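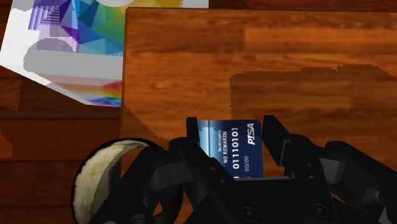
Home | Modules | Student Projects | Podia | Log in

STUDENT PROJECTS — FOOD AND BAKING

Flatbread on a budget: what I did for my Wustari module

I picked flatbread for my project as it's what my family eats most weekends and I thought it'd be easy (it wasn't!). The plan was to bake the same dough with two flours, Baluyot strong white and a stoneground one from the mill shop at Drornach, and see which one people liked better.

First batch went in on a Tuesday evening and came out like roof tiles. I'd left it to prove for 40 minutes in a cold kitchen, so I'm blaming that. The second lot got the whole afternoon next to the boiler and puffed up beautifully — big blisters, soft middle, the lot.

I mixed almost 2000 grams of flour altogether, which is a lot of kneading when you're doing it by hand on a wobbly worktop. The stoneground dough drank far more water and stuck to everything, my sleeves included. I stopped oiling the bowl after a while and just used wet hands, and I'd tell anyone trying this to do the same.

My classmates tasted both and mostly went for the Baluyot one while it was warm. By the next morning they'd swapped over, as the stoneground had stayed softer. I didn't expect that at all and I'd like to try it again with a bit of rye in.

Recipe sheets and my tasting notes are on Podia under project 2108.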